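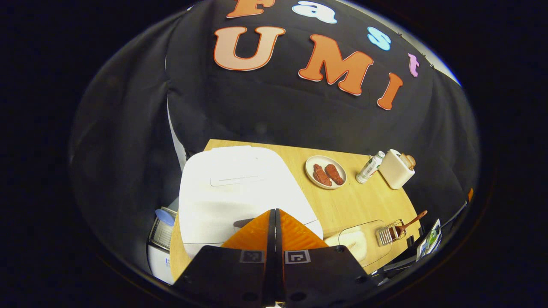
Step 1. Cut the letters

Start with the lettering, it takes longest. Print your words big, one letter per sheet, trace onto felt, cut. Then glue each one onto white felt and cut again, leaving a thin white edge. Don't skip the white. On a black cloth it's what makes the word readable from the back of a hall.

Mix the sizes. Small word in soft colors on top, short word in big orange capitals under it. We lay ours out on the floor first and tilt a few. Straight rows look like a parking sign.

Step 2. Hang the cloth

Black or very dark, no shine. Iron it. Pull it tight in a curve behind the table, clip both ends, then the middle. Pin the letters on AFTER the cloth is up or the arc goes wonky. Learned that one at the Tetby fair, 146 pins later.

Step 3. Dress the table

Plain wood top, no tablecloth. Then:

- Biggest thing first. A white rice cooker is good, fills one side by itself.
- One plate, round, pale. Two toy steaks on it, side by side. More than that looks like a butcher.
- Toaster at the far corner with a slice of toy toast sticking up. Kids go straight for the toast.
- A little bottle near the back if theres a gap.

Keep the big stuff pale so the play food shows up. Real appliances are fine but cut power completly, no cords trailing off the front.

Step 4. Check it from the front

Walk back 4 paces. Can you read both words? If the cooker blocks a letter, move the cooker, leave the letter. Squint. Any bright gap over the top of the cloth, pull it up or live with it.

Packing down: letters flat in a folder, pins in a jar, cloth rolled. Folded cloth means ironing again in March. Allow 2 hours to set up the first time, way less after that.

Felt is from Harries, the stiff kind. The soft kind droops.

Filed under: Table Displays, Play Kitchen, Felt

Follwood Craft Notes | Contact | © 2024 Follwood | Back to top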